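Mirneo Opens Coffee Room at Rantala Building

2020-08-01

Mirneo has opened a coffee preparation room on the ground floor of its Rantala building, the company announced in a notice to staff and tenants. The room replaces the vending corner that was removed in July and will serve the 400 people who hold passes to the site.

The new room is equipped for pour-over coffee only. Glass carafes and dripper cones are kept at the preparation table, together with cups, paper filters and a kettle. Ground coffee is supplied by Zesen under a one-year agreement and is delivered to the building every second week. No charge will be made for coffee prepared in the room until the end of the year, after which the arrangement will be reviewed.

"We asked tenants what they wanted in place of the machines, and the largest group asked for filter coffee made by hand," said Fouad Abou Zeid, facilities director at Mirneo. "The equipment is simple to use and simple to clean, and it takes up very little space."

According to the company, 673 responses were received to a survey sent to pass holders at Rantala and at two neighboring buildings. Results by building have not been published. A summary may be requested from the facilities office.

Fittings for the room were supplied by Flikimwood, which also carried out the wall finishing. The work was completed in five weeks and included new lighting and a second sink. Floral wallpaper was selected from samples displayed in the lobby, where visitors were invited to mark their preference on a card. A total of 70 cards were returned.

Users are asked to rinse the carafe and dripper after each use and to leave them on the drying rack. Glass items should not be stacked. Wooden collars must be taken off the carafes before washing and wiped with a damp cloth — they are not to be left in water or placed in the dishwasher. Any chipped glass should be handed to the front desk so that a replacement can be issued. 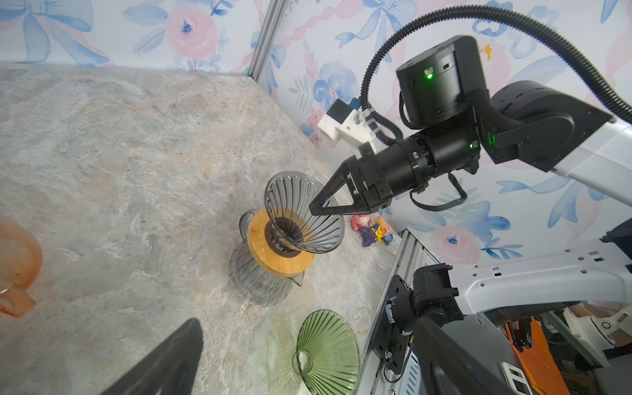 A ribbed glass carafe with wooden collar and smoky gray dripper in the coffee room at Rantala. A green dripper lies in the foreground.

Short introductory sessions will be led by Wenceslao Quiroga, who manages beverage service for the company's buildings. Each session covers folding and rinsing the filter, measuring the coffee and pouring in stages. Attendance is optional, and places can be reserved at the front desk.

"Most people will be comfortable with the method after one or two attempts," Quiroga said. "The usual difficulty is pouring too quickly — the sessions give everyone a chance to practice at their own pace."

The room is open during regular building hours and may be used by visitors when accompanied by a pass holder. Food may not be prepared there. Mirneo stated that the existing kitchen on the second floor will remain available for that purpose, and that its opening hours are unchanged.

Questions about supplies or access should be directed to the facilities office at Rantala.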